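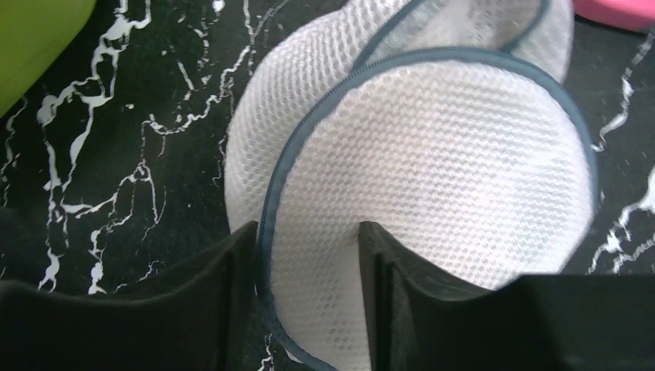 Do wool jumpers really need hand washing?

Posted by Ksawery Domański, September 3, 2024

Hello all, hoping somebody sensible can set me straight. My gran in Catstead passed on a pile of her old jumpers when she moved into the smaller flat, and they're lovely, proper thick things, but they all smell of cupboard. The labels have mostly faded to nothing. One says hand wash, one has a little tub with a 30 in it, and the rest could say anything.

I've got a fairly basic washing machine with a wool programme that I've never once used. My sister reckons it's fine. My mum nearly fainted when I mentioned it. I did one in the bath last week and it took two days to dry and stretched so much at the bottom that I could wear it as a dress. Is the machine safe or will I end up with clothes for a teddy bear?

8 replies, most helpful first

Marianna Szewczyk
I wash nearly all mine in the machine and have done for years, so I'm with your sister! The heat on its own isn't really the villain, it's heat plus a lot of rubbing about that felts wool. A decent wool programme hardly moves the drum, it sort of rocks things (mine looks half asleep). Inside out, each jumper in its own mesh bag with a bit of room, cold or 30 at most, and a proper wool liquid. Don't use ordinary bio powder, the enzymes have a go at the fibres.

Your stretched one was probably the drying. Wet wool weighs a ton and if you hang it up it just keeps going. Roll it in a big towel, kneel on it, then lay it flat and pat it back into shape. I do mine on a rack over the bath. You might be able to rescue the dress by wetting it again and nudging the hem up while it's flat.

Try the one you like least first. And if there's any angora or a very loose knit in the pile, keep that for the sink.

Prudport_Pete
never wash them. hang them outside on a dry windy day, job done. Mine is 8 years old and nobody has complained

Lưu
Airing does help with the cupboard smell to be fair, but before any of that I'd check for moths! Hold each one up to a window and look for tiny holes, especially under the arms. I lost a gorgeous cardigan last December because I put somebody's hand-me-downs straight in my drawer. If you find any, bag them up tight and put them in the freezer for a fortnight, then wash.

Also check what spin your machine uses on wool. My old one went far too fast unless you turned it down yourself.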